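Tips from the robot club - tidying a room in the simulator

I promised the new families I would write up the odds and ends we picked up this year, while they are still fresh and before my notebook goes back under the pile. Our club's project, which the kids named Musura, is a two-armed robot doing housework in a simulated living room. You would be surprised how much of it is plain old housekeeping sense, and my grandmother could have coached most of it!

## Before you start a run

- Save the room first, under a new name. We have 229 saved rooms and I have been grateful for nearly all of them.
- Decide which arm has which job and say it out loud. Ours goes left arm for the brown thing, right arm for the laptop on the white table. 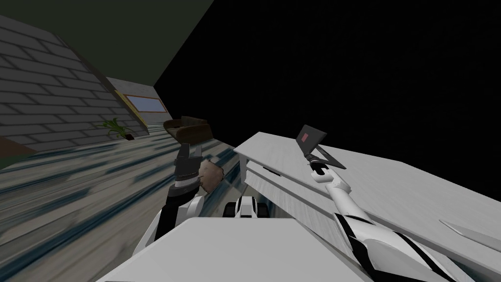
- Keep a notebook by the keyboard and write down the gripper settings by hand. Jamshid Jalali, who runs the club with me, uses a recipe card for each object, with the grip on the front and the grumbles on the back, and I have stolen the idea for my own kitchen.
- Go slow near the table. If a move looks fine at full speed, play it again at 30 percent and watch the fingers.

## Picking things up

- Crumpled, lumpy things are harder than boxes. Try closing the gripper on the thickest part, and be patient - a second try from a different side is cheaper than an hour of fiddling with numbers.
- Treat a laptop like a full casserole dish. Come in low, get a good hold, lift a little, and wait before you carry it anywhere.
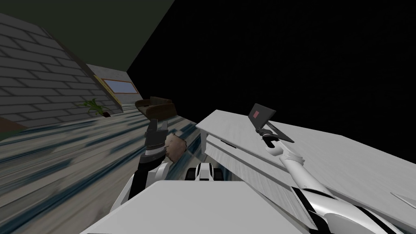

## When it goes wrong

- Change one thing at a time. I know, I know, you have heard it from me before, but in May we changed three and lost a whole evening working out which one mattered.
- Open the gripper all the way before you back the arm out. The kids call this "let go before you leave" and they shout it at each other (and now at home, I hear, over the cookie jar).

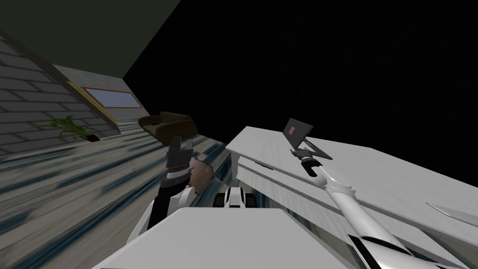 - Look at the elbow as well as the fingers. Everybody stares at the gripper, and meanwhile the upper arm is about to sweep the desk clean.
- Stop after 600 steps if nothing useful has happened. Reload the room, have a drink of water, and let somebody else take the controls.

Recipe cards are in the blue tin, and spare ones are in the drawer under the printer. Please put the pencils back too.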